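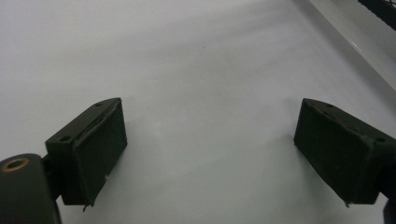 Home & Garden > Adhesives and Tape

Foam weatherstrip keeps peeling off the back door
posted by Sunita Bellamy

Rented place, metal door. Put up foam strip in August, top edge was curling inside a week. Pressed it back, same thing. Cleaned with dish soap first. Do I need glue or differnt tape?

culari54
Soap leaves a film. Wipe with rubbing alcohol, let it dry, then stick. Don't stretch the foam when you lay it – it pulls back and lifts at the ends. Old gunk has to come off too, all of it.

Tedard
just use duct tape

drument_239
Had this on my garage door. Contact cement on both sides, wait 5 minutes, press hard. Ask the landlord frist tho, it doesnt come off clean.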